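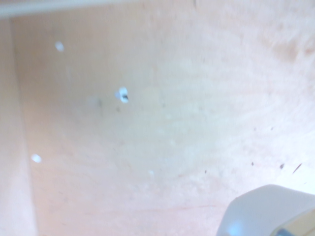
5 November 2025

Sterbridge cabinet, back panel and left side.

Back panel cut to 700 from the pale ply left over from the August shelving job. Grain runs across, as on the drawing. It is wavier towards the right than I would have picked, but the sheet was short and turning the piece would have put the grain upright. Leave it.

Inside corner on the left: side butts against the panel. Checked with the small Jodetti square top and bottom, no correction made. Glue only at this stage. Clamps left on while I did the drawer runners, then off.

Diagonals measured after unclamping. First reading 1,037, second the same. Orla Ní Bhriain read the tape the second time without seeing my number.

Small dark specks in the face veneer on the right half. Went over a test piece from the same sheet with 240 grit and they stayed, so they are in the veneer. Do not chase them with the sander, the face is thin and it will go through. There is also a faint grey mark further left. Try a damp cloth first, then a soft rubber.

Finish: Akix matt, water-based, two coats. Test piece had its first coat at noon and went slightly yellower than the bare wood. Ó Briain asked for it to stay as light as possible, so send them the test piece before anything goes on the cabinet itself.

To do:
Ease the top edge, 9 mm radius template is in the second drawer.
Leave 24 hours between coats.
Order more 240 discs.
Door blanks not started.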